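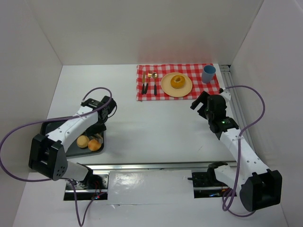

4.2 Task setup and collection

The breakfast task was the last of the three our student team built for the Zerville course, and the one most of the demonstrations went into. Goal is simple to say: clear the bread from the tray and finish the place setting, both arms, one operator. Bread was picked because it is light and forgiving and the gripper fingers do not need to close fully. In the layout of Figure 3 the rolls sit on a dark gray tray under the left arm and the plate already holds a donut, so the left gripper has to carry across the open middle of the table and the right one works near the cup. Cutlery stays fixed at the left of the plate in all layouts.

Figure 3. Breakfast task, two-arm cell. Left gripper over the tray, right gripper open near the placemat.

We recorded 300 demonstrations between April and August 2019. Operators were students from the course, no prior teleoperation experience except two. Each operator got one practice block, then recorded. Episodes with a dropped roll were kept if the operator recovered; episodes where the tray slid were thrown out. In total 31 were discarded this way, mostly early ones, before we changed the tray start position. After trimming idle time the set comes to some 3,210 seconds of motion.

Start positions were varied by hand from a printed sheet. This was slower then expected and we would not do it again — a projected template, like the one the Hovonis team used at the Gastville meet, is the better option.

4.3 Cabling and resets

Most lost time was not the policy, it was cables. Each arm has its cable looped over the outside with slack left in it. Too little slack and the wrist pulls back at full reach. Too much and it drags over the table, moves the cup. We settled on one fixed loop length per arm and re-checked before every block.

Resets done by the operator, not a second person. Order: rolls, plate, cup. Placemat only if it had visibly shifted. Wrist calibration was repeated at the start of each block using the Brannigan script, wich we left unmodified apart from the joint limits.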